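Finderard Two-Arm Planner
by Dadolgate

Overview Features Licensing Support

If you have ever tried to get two arms to share one small table, you know how much of the day goes into keeping them out of each other's way. Finderard takes over that part. You tell it which arm should hold and which should work, and it plans both paths together, checks them against each other and sends them out on one clock -- so you can get back to the task you cared about in the first place!

We wrote it with soft, floppy, awkward things in mind (bags, pouches, folded cloth), where the second arm often has to wait for the first and then move in very close. Britta Vogler and her team spent most of a winter on the waiting part alone, and we think it shows.

What you get
Joint planning for two arms, up to 7 joints each
Control loop at 1000 Hz, with a plan check every 100 ms
Mixed grippers, each with its own shape file
Replay and step-through viewer
Plug-in for Mastton controllers 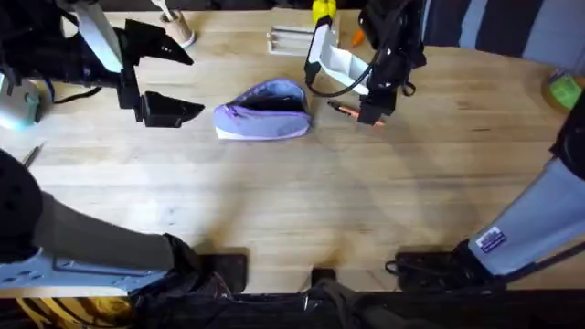
Pencil case job: two arms, two different grippers, one open zipper.

Licenses are per cell, and moving one to a new bench is free -- just drop us a line first. Version 7 reads your older task files as they are. If you are coming over from Ehlers, ask for Vidar Berge at support, who will gladly go through your shape files with you.

Request a quote Download the manual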